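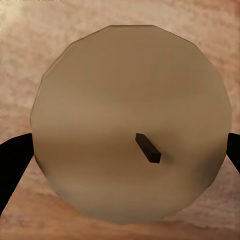 Honness Open Data Fellowship: progress to November

Filed under: Grants & Reporting

We're so pleased to tell our friends at the Kuder Trust that the public lecture series has found its feet, with 364 people through the doors over four evenings and 106 of them staying on for the workshops (the Bowen library kindly kept its upstairs room open late for us). Thirteen fellows are now placed with local councils, and the Proka housing survey has 1,845 replies, which still need a good deal of tidying.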